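Flurnton Robot Builders Forum > Teaching & Demonstration > Books onto a shelf, teleop or hand guiding?

Started by shelfwise_ox, 2 May 2018

shelfwise_ox wrote:
Hi all, long post, sorry in advance. I've been teaching a two-arm setup to tidy books and I'm stuck on how to collect the demos. The job is simple to say out loud: books lying every which way on the floor of the cell, pick one up, get it onto the little two-tier shelf at the back. I've been driving the arms by remote control (leader arms on a bench, I move those and the real ones copy). I have 1156 demos saved since February and the policy still does this maddening thing where it comes down next to a book, closes the fingers on nothing, and lifts up all proud of itself.

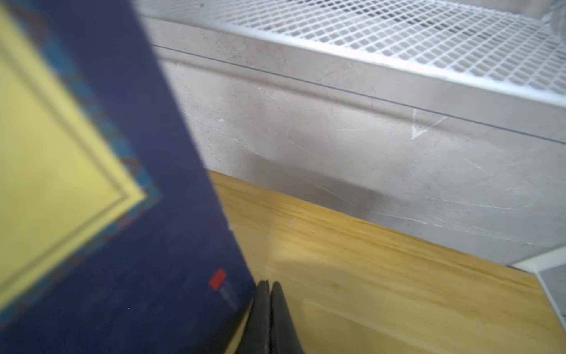 My problem is the last inch of the approach. Everything before that is fine, the arm swings over nicely and the height is okay, but a flat book gives you one edge to work with and the wrist view is all the policy has for judging it. With the fingers right up against the edge of a dark blue cover, the cover is a big soft blur and it's black fingers next to navy, so there isn't much contrast to go on. When I'm driving I cheat, I just look up at the real book! The policy can't do that. So do I switch to hand guiding, where I grab the arm itself and push it through the motion? Or keep going with teleop and get better at it?

gantry_goose wrote:
Hand guiding, every time. You feel the finger touch the cover and you stop. With leader arms you feel nothing (unless yours have force feedback, do they?) and so all your demos have that little mushy hesitation at the end. The policy learns the hesitation. I went through this with trays and wasted a whole winter.

shelfwise_ox wrote:
No force feedback, they're the basic Zukamel leaders. And yes, the mushy bit is there, I can see it when I plot the wrist height. Kind of a wobble and then a drop.

pinchpoint77 wrote:
Going to disagree with goose pretty hard. If you hand guide, your own hands and sleeves are in every camera view. Then you run it for real, there's no sleeve, and the policy is looking at pictures it never saw in training. You can replay the motion afterward and record that clean, sure, but a replay on a floppy paperback doesn't land the same way twice. I'd stay on teleop and slow down. Also, please stop looking at the real book! Put up a screen between you and the cell and drive from the camera feeds only. It's miserable for two days and then your demos only use what the policy can see.

gantry_goose wrote:
Two days? It took me a lot longer than that and I was cranky the entire time. And my replays land fine, thank you – I tape the start positions.

pinchpoint77 wrote:
Taping the start positions is exactly what you don't want for a messy pile though. The whole point is that the pile is messy.

shelfwise_ox wrote:
Ok ok. I do like the screen idea. For anyone wondering how messy I mean, I let them overlap on purpose. The wolf one on top is the easy grab. The dark blue ones are where it falls apart, and both arms want the same patch of floor, so I've been using one to pin and one to slide. The toys stay in as clutter, the policy isn't supposed to touch them.

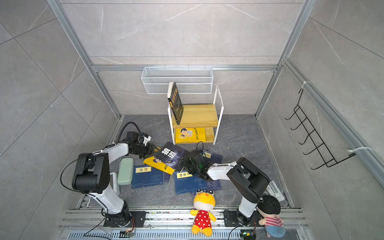
newbie_lathe wrote:
Dumb question maybe, but how many demos do you need before it's worth training anything?

pinchpoint77 wrote:
Train at 1000 if they're all the same task, then look at what fails and only record more of that. People keep piling on easy ones. I had 1702 on a drawer task and the last few hundred did nothing for me, they were all the same drawer at the same angle.

newbie_lathe wrote:
Thanks! That's more than I was hoping for, ha. I've been doing them on my lunch break.

ozo_fan wrote:
Has anyone here used the Ozoliņš soft tips? I swapped mine in for the hard blades and thin books got a lot easier to start lifting. They do wear out. I'd try that before changing how you teach. Half of what people call a teaching problem in this section is a finger problem.

gantry_goose wrote:
Hm, maybe. But if you change the fingers now, the old demos have the wrong fingers in the wrist view. That's all 1156 of them.

ozo_fan wrote:
I mixed old and new and it was fine. Mine are both black, so that may be luck.

shelfwise_ox wrote:
I really don't want to throw those out. Plan for now: same fingers, cardboard between me and the cell, feeds only, and I'll record nothing but the dark blue covers for a week. I'm also going to quit saving the takes where I miss and go back in for a second try. Or should I keep those?

pinchpoint77 wrote:
Keep them! Recoveries are gold as long as the miss is short. Cut the part where you sit there thinking. Sandadex lets you trim the middle of a take now if you're on the new version, it's under the clip menu.

gantry_goose wrote:
I'd drop them. You're teaching it to miss first. We had this same argument in the tray thread and I haven't changed my mind.

shelfwise_ox wrote:
I'll train it 2 ways then, one with the recoveries and one without, and post both sets of numbers in here. Cardboard goes up tonight.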